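Bed Making Study, Joltby Guest Room
Přemysl Doležal, 12/08/2024

The project looked at how a fitted room with one bed against the wall is kept neat between uses. I chose a sage-green sheet and compared how flat it stayed over 39 makings, four of them done in January.
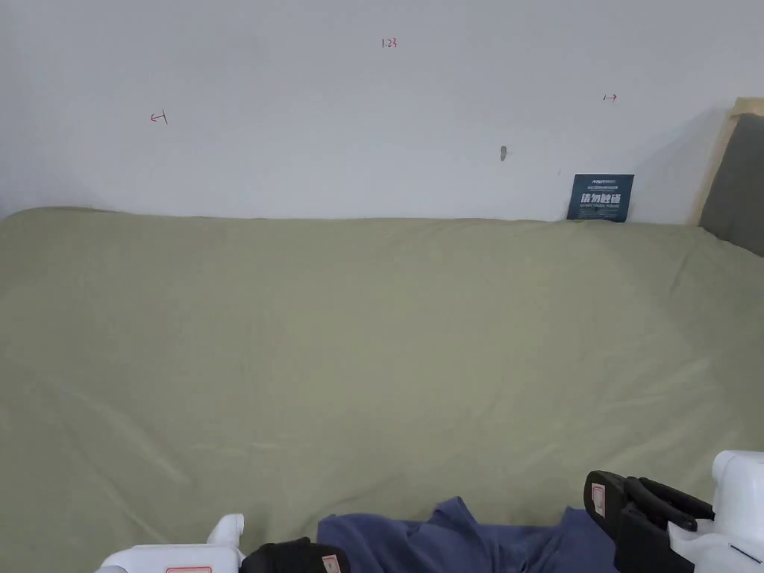
Figure 1. Bed with green sheet, wall marked 1.23, sign card at right.

Most of the wrinkles collected on the headboard side. Pulling from the opposite edge first took longer but left fewer creases to smooth by hand. I wrote down each result in the Melloten log sheet, with a score for flatness and a note on the corners. 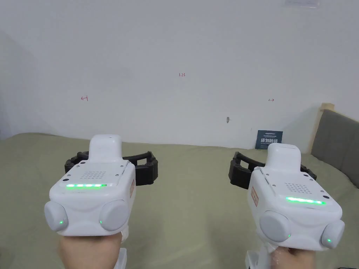

The corners next to the wall scored lowest. They are hard to reach, and I lost over 200 seconds on them in the slowest making.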